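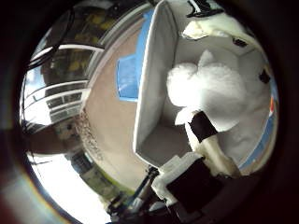
흰 상자 속 하얗고 폭신한 물건 앞에 선 로봇 손.

**반납 장난감 정리, 로봇과 나눠 하는 중입니다**

파스데일 장난감 대여소에 정리 로봇 '볼레테오'가 출근한 것은 지난 1월입니다. 허리를 굽혀 장난감을 줍는 일은 로봇에게 넘어갔고, 로봇이 놓친 장난감을 허리 굽혀 줍는 일은 우리에게 남았습니다. 지난달 반납품은 거의 800점이었는데 그중 491점을 볼레테오가 제자리에 넣었습니다. 나머지는 여전히 사람 손을 탔고, 그 손은 대체로 점심시간 직전에 바빴습니다.

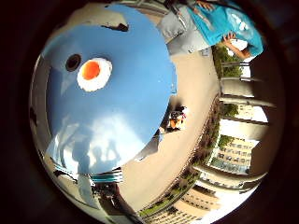 **정리 담당 인원이 줄어드나요?**

정리 담당은 지금처럼 두 명을 유지합니다. 다만 한 사람은 오전에 로봇 작업을 지켜보고, 다른 사람은 그동안 밀려 있던 수선과 세척을 맡습니다.

지켜보는 일이 편할 거라는 소문은 해 본 적 없는 부서에서 시작된 듯합니다. 운영팀 카타리나 게헤이루 님은 첫 주 근무일지에 "말은 없는데 손이 많이 가는 신입"이라고 적었습니다. 달걀 프라이를 주방놀이로 보낼지 음식 모형으로 보낼지 정하는 회의도 두 번 했습니다. 로봇이 오기 전에는 각자 알아서 넣고 각자 못 찾던 물건입니다. 새 분류표는 공용 폴더에 있으니 인쇄본은 이제 떼어 주세요.
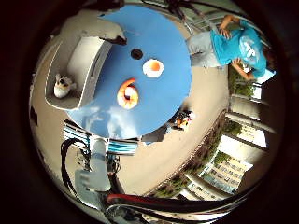 **로봇이 물건을 엉뚱한 칸에 넣으면 누가 책임지나요?**

잘못 넣은 물건은 그날 지켜보는 담당자가 옮기고 기록만 남기면 됩니다. 개인 평가에는 반영하지 않으며, 같은 실수가 되풀이되면 운영팀이 설정을 고칩니다.

오전 근무 교대를 원하는 분은 운영팀에 알려 주세요. 의자는 각자 가져오셔야 합니다. 의자 예산은 아직 결재 중입니다.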